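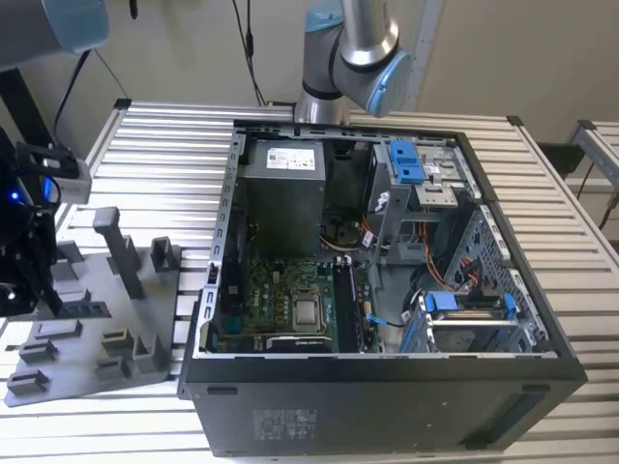
Bririro 분해 셀 작업대. 측판을 뗀 데스크톱과 회색 고정 플레이트.

중고 PC 분해용 로봇 셀 Bririro를 7주 동안 써 본 기록을 올린다. 만든 곳은 Ukum이고, 우리는 총판인 Yook을 통해 평가용으로 빌렸다. 구매 여부는 아직 정하지 않았다. 대여료는 정상 요금으로 냈다.

우리 쪽 상황부터. 기업에서 나온 사무용 데스크톱을 받아 메모리, 드라이브, 확장 카드를 빼고 나머지를 분류해서 넘긴다. 기종이 섞여 들어오고 케이스 구조가 제각각이라 자동화는 계속 미뤄 왔다. 올해 물량이 3,181대까지 와서 한번 알아보기로 했다.

구성. 알루미늄 프로파일 작업대, 로봇팔, 그리퍼, 그리퍼 쪽 센서 모듈, 고정 플레이트. 제어 소프트웨어는 Fevier인데 Ukum에서 직접 만든 게 아니고 라이선스로 묶여 온다. 그래서 소프트웨어 문의는 창구가 따로다. 이 부분은 뒤에서 다시 쓴다.

설치는 Yook 기사가 와서 하루 만에 끝냈다. 바닥 수평 맞추는 데 시간을 제일 많이 썼다. 전원은 일반 콘센트로 됐고 에어 배관은 필요 없었다. 프로파일 기둥 때문에 벽에 바짝 붙이지 못한다. 도면 치수만 믿고 자리를 잡았다가 선반 하나를 옮겼다.

케이스는 눕혀서 올린다. 안쪽이 위를 보게 놓고 측판은 사람이 미리 뗀다. 측판까지 로봇이 열어 준다고 생각하고 문의하는 분들이 있던데 현재 판매 구성에는 들어 있지 않다. 나사식, 걸쇠식, 슬라이드식이 다 달라서 지원 계획도 정해진 게 없다고 들었다.

작업 순서는 Fevier 화면에서 기종별로 만든다. 한 번 만들어 두면 같은 기종은 불러오기만 하면 된다. 처음 만들 때가 오래 걸린다. 교육을 반나절 받았고, 혼자서 새 기종을 등록해 끝까지 돌린 건 그다음 날이었다.

메모리. 제일 기대한 작업이고 결과도 무난했다. 슬롯 끝의 고정 클립을 먼저 젖히고 모듈을 위로 뽑는다. 케이블이 슬롯 위로 지나가는 케이스에서는 멈춘다. 무리하게 들어가지 않고 멈춘 뒤 알림을 띄우는 방식이라 부품을 상하게 한 적은 없다. 대신 사람이 가서 선을 치워 줘야 한다.

드라이브. 공구 없이 빠지는 플라스틱 캐리어 방식이면 잘 된다. 나사로 고정된 드라이브는 기본 그리퍼로 못 한다. 드라이버 모듈이 옵션인데 이번 평가에는 포함하지 않았다. 우리 물량은 캐리어 방식이 많아서 일단 이대로 봤다.

확장 카드. 여기가 약하다. 브래킷 쪽 고정 방식이 기종마다 다르고 카드가 안쪽 깊이 있으면 그리퍼가 들어갈 각이 안 나온다. 등록해 둔 기종에서도 실패가 났다. 우리는 중간부터 확장 카드를 사람 작업으로 돌렸다. Ukum 담당자에게 얘기했더니 손가락 부분이 얇은 그리퍼를 준비 중이라고 한다. 출시일은 듣지 못했다.

시간. 등록이 끝난 기종에서 메모리와 드라이브만 빼는 데 한 대 5분. 익숙한 작업자보다 느리다. 그동안 작업자는 다음 케이스 측판을 떼고 분류를 한다. 한 사람이 셀을 보면서 앞뒤 공정을 같이 하는 배치로 계산해야 말이 되고, 셀 단독 속도만 보면 살 이유가 별로 없다.

등록한 기종은 모두 42개. 제조사가 같고 연식만 다른 기종은 복사해서 위치만 고치면 되니 금방 는다. 소량으로 한두 대씩 들어오는 기종은 등록하는 시간이 더 들어서 그냥 손으로 했다. 물량이 잡다한 업체라면 이 비율을 먼저 세어 보는 게 좋겠다.

조명은 생각보다 민감했다. 케이스 안쪽이 그늘지면 인식이 흔들린다. 우리는 작업대 위에 등을 하나 더 달았고 그 뒤로 재시도가 줄었다. 설명서에는 조도 기준이 한 줄 적혀 있는데 눈에 안 띄는 자리에 있다. Yook에는 견적 단계에서 안내해 달라고 전달했다.

고정 플레이트는 만족한다. 자리가 틀어지지 않고 청소도 쉽다. 다만 기본 플레이트 하나로는 부품 종류를 다 받지 못해서 추가 주문을 넣었다. 도면 파일을 받아 직접 가공해도 된다고 하는데 그 경우 위치 보정은 우리가 해야 한다.

지원. 하드웨어 문의는 Yook이 빠르다. 그리퍼 케이블 커넥터가 헐거워졌을 때 다음 날 부품이 왔다. Fevier 쪽은 메일로만 받고 답이 늦다. 한번은 업데이트 후에 기종 목록 정렬이 바뀌어서 문의했는데 답을 받기까지 일주일 넘게 걸렸다. 백업은 업데이트 전에 꼭 따로 받아 둘 것. 내보내기 메뉴는 설정 안쪽에 있다.

소음은 옆에서 대화할 수 있는 정도. 먼지는 문제다. 오래 쓴 PC라 안에 먼지가 많고 센서 창에 금방 앉는다. 매일 작업 끝나고 닦는다. 우리는 에어로 한 번 불고 올리는 걸로 순서를 바꿨다.

비용은 견적마다 달라서 금액은 쓰지 않겠다. 견적서를 받으면 Fevier 연간 라이선스가 포함인지 별도인지 확인할 것. 우리가 처음 받은 견적에는 첫해 분만 들어 있었다. 플레이트 추가분과 교육비도 별도 항목이다.

정리하면 메모리와 캐리어식 드라이브 위주이고 같은 기종이 묶음으로 들어오는 곳이면 검토할 만하다. 확장 카드까지 맡기려면 새 그리퍼를 보고 결정하는 편이 낫다. 우리는 대여를 연장해서 드라이버 모듈을 붙여 보기로 했다. 내년 7월 전에는 살지 반납할지 정한다.

질문 온 것 하나. 노트북은 되느냐고들 하는데 안 해 봤다. Yook 말로는 지원 기종에 없다. 올인원 PC도 마찬가지. 미니 타워는 몇 대 올려 봤고 안쪽 공간이 좁은 건 실패했다.

2023년 12월 15일 기준으로 쓴 내용이다. 드라이버 모듈 결과는 이 타래에 이어서 올린다.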